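Multi-finger grasp policy falls apart when the background changes

Posted in: Simulation & Control
April 2025

kurnon_dave
So I've been training a grasp policy for a multi-fingered hand in Tilto, and on plain gray tables it's great. Then I turned on texture randomization and everything went sideways. Same object, same start pose, same controller gains. On the busy stone textures the fingers close early, a good way short of the handle. I ran 1000 episodes on plain and 1000 on random textures and the gap is embarrassing.

My guess is the pose estimator. Thin pale handles against marble with pale veins all over it have to be close to a worst case, and I think it's picking up a vein and calling it an edge. 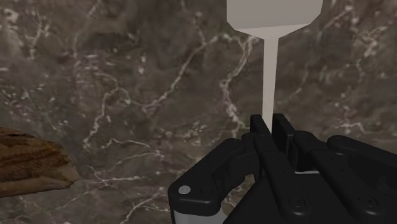 I dumped the estimator output next to the ground truth from the sim, and the error is nearly all along the camera axis. Sideways it's fine. So the fingertips line up nicely and then shut at the wrong depth. Anybody seen this with the Custex encoder? I froze it, if that matters.

palmtorque
Frozen is your problem. Unfreeze the last couple of blocks and give it a lower learning rate. I had something similar back in November with a ladle and that fixed most of it.

bluntgripper
I don't buy the vein theory. If it was grabbing the wrong edge you'd see sideways error too, and you just said you don't! Depth-only error smells like a scale problem to me. Is the head of the tool in view the whole time? If it gets cropped as the hand moves in, all the network has left is a stick, and a stick could be any distance away.

kurnon_dave
Huh. No, it gets cropped at the top pretty often on approach. But it gets cropped on the gray table too – and there it works.

bluntgripper
Sure, and on gray it can probably lean on the width of the stem. Make that edge noisy and the width goes too. Try feeding it the last few poses as well as the current image.

palmtorque
Or skip all that and add fingertip contact to the observation. Kallio has a contact wrapper that drops right in. Closing on vision alone is asking for it.

bluntgripper
Contact only helps once you're touching something. He's closing short.

kurnon_dave
OK, quick update. I added pose history and left the encoder frozen. Early closes on the marble set went from 33 percent to 30, so, uh, not much. Unfreezing next, then I'll try both together. Config is in the Kurnonlow repo under texture_tests if anyone wants to poke at it.

palmtorque
Told you :) Post the curves when it's done.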